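News > Sailmaking > Rigging and Sails

Westis revises panel layout on offshore genoa range

Westis has changed the panel layout of its overlapping headsails for cruising yachts between nine and 12 metres. The new pattern is cut at the company's Hladun loft and went into production in February. It replaces a cross-cut design in woven polyester with a tri-radial layout in a laminate called Curnomus, which has a taffeta face on both sides.

The main change is in the leech. In the old sail, panels met the leech at a right angle and load passed across several seams between head and clew. In the new one, long gores run out from each corner and the yarn follows the load more closely. Westis says stretch along the leech fell by over a third in bench pulls on cut samples. The draft position has moved forward slightly and the entry is a little rounder, to give the helm more room when steering upwind in a short sea.

Corner patches are built up in stepped layers, with the longest layer on the outside. The clew ring is pressed and then webbed. A foam luff pad remains standard on furling versions, and its taper has been lengthened so that the sail keeps a usable shape when reefed to the second mark. The UV strip on leech and foot is sewn on, and can be replaced without disturbing the radial seams.

Koen Maes, who leads design at the loft, said the seam count was the main cost. "There are more panels and more waste at the table. We got some of that back by nesting the head and tack sections together on the plotter."

The first full set went to the Fatinitz, a cutter used for passage training, and has now logged 2378 miles. The genoa came back to the loft once for inspection. Wear was found on the foot where it touches the forward stanchions, and a second chafe patch has been added to the pattern at that point.
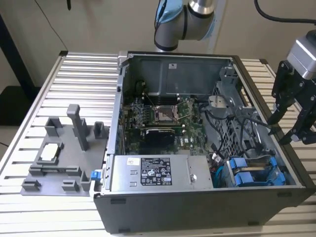
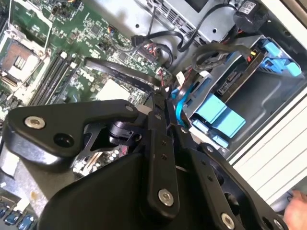 Desktop computer with its case open.

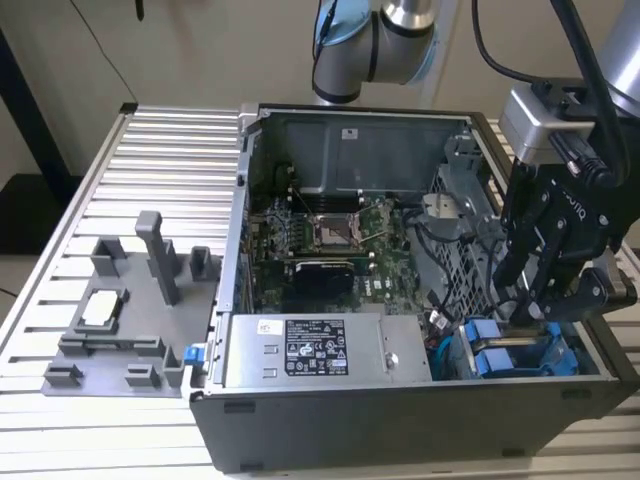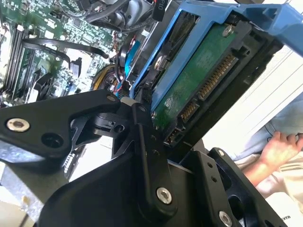

Finished weight for the sample size is given as 394 grams per square metre, including patches and tapes. Sheet leads may need to move aft by up to one car hole compared with the earlier sail, and Westis advises marking the track again after the first sail in steady wind. Luff tension should be eased in light air until faint creases appear behind the foil.

Existing cross-cut sails will still be repaired at Hladun. Orders for the older pattern close once the remaining 100 metres of cloth have been used.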